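Informe de visita: jornada de puertas abiertas del laboratorio de manipulación de Alcaraz

Área de Software Industrial, delegación de Minden

Una representación de esta área asistió en abril a la jornada de puertas abiertas del laboratorio de Alcaraz, dedicada a las herramientas de simulación y planificación de agarres. El presente informe recoge lo expuesto en las sesiones y las cuestiones pendientes de aclaración.
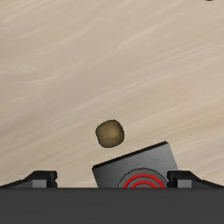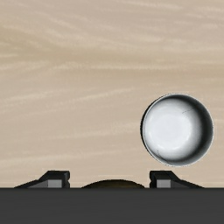
La sesión de la mañana se centró en Plurbridge, el entorno que conecta el simulador con el planificador de movimientos y con el módulo de percepción. Su responsable, Přemysl Holub, expuso el criterio seguido para generar las vistas desde la pinza: la textura de la mesa se mantiene deliberadamente discreta y la dificultad se traslada a los objetos. Un recipiente metálico abierto, con el interior claro por un lado y en sombra profunda por el otro, obliga al segmentador a decidir si el borde pertenece a una sola pieza o a dos. Según los datos presentados, el equipo dispone de 2.310 escenas validadas, de las cuales 800 se reservan para la evaluación y no intervienen en ningún ajuste.

El planificador recibe una nube de puntos parcial y propone una lista ordenada de agarres. Cada propuesta se somete a una comprobación de colisiones que incluye los dedos y el cuerpo de la pinza. El señor Holub insistió en este último punto, dado que en la vista simulada el cuerpo de la pinza oculta parte de lo que queda entre los dedos o junto a ellos. Una placa gris inclinada con anillos rojos, visible solo en parte tras la barra oscura inferior, plantea justamente ese caso. La versión actual conserva en memoria la última geometría observada y la descarta cuando la incertidumbre supera un umbral configurable.

A las 12:30 se celebró la presentación de Vlasta Šindelář sobre el control de fuerza. El controlador de impedancia se ejecuta en un proceso separado del planificador, con intercambio de mensajes asíncrono. La ponente reconoció que la sincronización de las marcas de tiempo entre ambos procesos sigue siendo el principal origen de incidencias y mostró la herramienta de registro con la que se reproducen los fallos. Se contabilizaron 43 incidencias de este tipo durante la última campaña interna.

La visita concluyó en la sala de integración, donde se mostró la exportación de escenas al formato Fistlow. Esta delegación considera de interés dicha función, que permitiría reutilizar los modelos de piezas existentes en Minden sin rehacer las mallas de colisión. Quedan por aclarar las condiciones de licencia del exportador y el tratamiento de las superficies reflectantes, materia sobre la que el laboratorio se comprometió a remitir documentación técnica.

Se propone solicitar acceso de evaluación a Plurbridge por un periodo de 2 meses y designar un interlocutor técnico para el seguimiento.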